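Home | Features | Start-ups | Money | Regions | Subscribe

The second shift: how a small town learned to go into business together
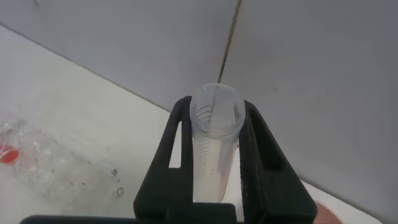
By Negin Vahidi
2/8/21
Reading time: 6 minutes
Print this article | E-mail this article

The first thing I learned in Skestbridge is that you can rent half a kitchen. Half a workshop too, or a desk and two shelves, or a bench on which to mix your own hand cream from six in the evening until the bus stops running. I have written about small firms for years and I had never seen start-up costs cut up quite so finely. People there talk about money in small measures, ticked off a line at a time like the marks down the side of a clear plastic tube, and they would much prefer to pour in a little and look at the level than tip in the lot. I found this enormously cheering. Most of the business owners I meet began with one big frightening cheque, and plenty of them are still paying it back.

The building is called Pelville, after the shoe firm that used to own it. It has 66 units on two floors and a goods lift with a temper. You take a unit by the shift. Mornings go mostly to the food people, afternoons to repairs and sewing, and the evenings belong to those who already have a job somewhere else and are trying something out. The rent for an evening shift comes to £800 for the quarter, paid monthly if you ask, with the heating included (the heating is fierce, by the way - wear layers).

What do you get for that? A lockable cupboard, a proper business address, use of the loading bay and a share of the broadband. You don't get a long lease. Either side can end things with a month's notice, and I was surprised how many tenants told me this was the part that got them through the door. One woman who makes lampshades had looked at a shop on the high street and been asked to sign for five years. She had sold four lampshades at that point!

My favourite place in the whole building was Nông, a noodle business run by two cousins who share their kitchen with a man baking rye bread. They are out by noon and he is in by one. There is one oven, one enormous sink and a single set of shelves with a strip of tape down the middle. They split the gas bill by meter reading, written in pencil on the wall beside the door, and they buy flour together even though they use very different amounts of it. The cousins started with lunches for the other tenants, which gave them something priceless, a queue of people who would say straight out that the broth needed salt. By November they were delivering to offices across the river.

Upstairs is Skandico, which mends and resells Scandinavian chairs and is about as far from a hobby as Pelville gets. The owner drove a delivery van for most of his working life and put £800 of savings into his first batch of stock, bought from a hotel that was closing. Half of those chairs had to be broken up for parts. He still thinks it was the best money he ever spent, and having sat in one of the survivors for an hour I am inclined to agree with him. He now takes a morning and an evening shift back to back, and his daughter does the accounts.

It doesn't suit everyone. Sharing means labels on everything and an honest talk about noise. Insurance takes some thought, as a policy for your own stock won't normally cover the person who has the bench after you, and food businesses have to register with the council in their own name even when the kitchen is already known to the inspectors. Storage runs out. I met a candle maker who carries her wax home on the bus each night in a wheeled suitcase, and she was looking for somewhere bigger.

But if you have had an idea sitting in a drawer, do go and see whether there is a building like this near you. Ask what the shortest let is. Ask who has the space before you and what state they leave it in. Ask to visit during the shift you would be working, when the lights are on and people are busy, and take a bit of cash for the noodles.

Print this article | E-mail this article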